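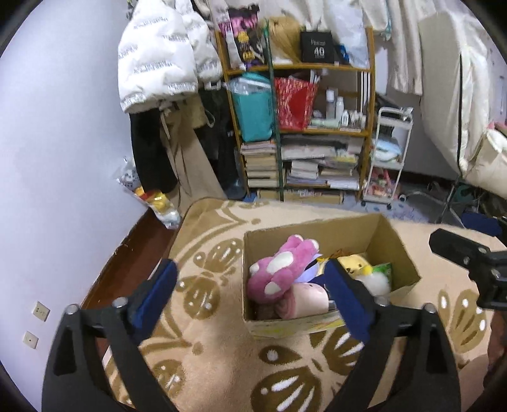 Plush toys in an open cardboard box on a patterned rug.

Gremora Secondhand Toy Listings

README, last edited 2018-08-18

A table of toy listings from the Gilanton swap board, typed up by Gumaro Ponce over more evenings than he cares to admit. One row per listing. If the same bear was listed again under a new name, it gets a new row, and you have my sympathy.

Files

listings.csv: the table
towns.csv: spellings of Radebe, of which there are 7
notes.txt: complaints, mostly mine

Columns

title: as the seller wrote it, capitals and all
kind: plush, puzzle, wheeled, other
asking: price in dollars, blank if the seller wrote "make me an offer"
condition: the seller's word for it. "Like new" covers a lot of ground.
days_up: days until the listing came down, capped at 24, when the board deletes it anyway

Known problems

Puzzles marked complete were taken at their word. Two sellers list everything as "rare". Rows from Trondine have no prices before September, when the board there added the box for them.

Use

Free for any purpose. Please don't use it to price your aunt's collection and then write to me about it.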